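To: handling-users list
From: Bernadette Poulain
Subject: Re: Nunlow open day, notes on the gripper session

On the open day in June, Clellow's end user group wrote:
> Could whoever attended the Nunlow session post the pad
> details and the logging rate? We are choosing between felt
> and silicone for tray work and have no figures for felt.
> Also interested in whether visitors were let loose on it,
> and what that did to the data.

I was there for the afternoon run, so I will take these in order.

Pads. Both fingers carry a dark felt-like pad on the inner face. Lombardi, who supplied the hand tools, quote 42 hours of use before a pad is changed. The pad is glued, and changing one means warming the plate and scraping it clean. They would prefer a clip and have drawn one, but it adds 4 mm to each finger and then the tool will not go into the narrower trays.

Logging. Finger opening and tool pose are written at 24 Hz. The camera runs faster and is matched to the pose stream afterwards by timestamp. I asked about drift between the two clocks and was told it is corrected at the start of each recording only. For short recordings I would accept that. For anything over a few minutes I would want a second sync point at the end.

Visitors. Yes, they were let loose on it. The exercise was to open the fingers wide, approach a shallow tray on the table, close on the strip lining its floor, lift it clear and put it back. The set stood at 817 recordings when the doors opened. Visitors' attempts go into a separate directory and are not merged until someone has gone through them by hand. The usual fault was closing too early, with the finger tips still above the tray wall. The second most usual was tilting the wrist on the way in, so that one pad met the strip well before the other.

Software. The operator display is Oneo, with the pose shown in a 3D view. It does not show finger opening as a number, only as a bar, and I raised this. A numeric field is said to be a small change.

The table is white and gets marked, and grit collects on it. With felt that matters: a pad pressed on a dirty surface picks up what is there, and grip on thin parts will suffer before the pad looks worn. My advice to anyone setting up the same exercise is to wipe down between blocks and log when it was done.

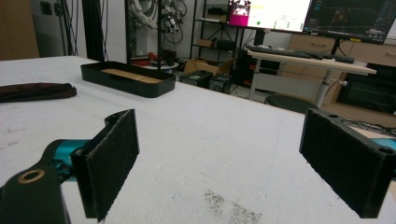

Clellow replied off list that silicone gave them the opposite trouble, in that the strip stuck to one pad on release and came back out of the tray with the tool. They are content for me to repeat it here. Their pads were new and had not been dusted, so I would not compare the two materials on that alone.

Still open: pad thickness when new, and whether the tray was fixed down for the earlier recordings. I have asked Lombardi for the first and Nunlow for the second, and will post both to this thread.

Bernadette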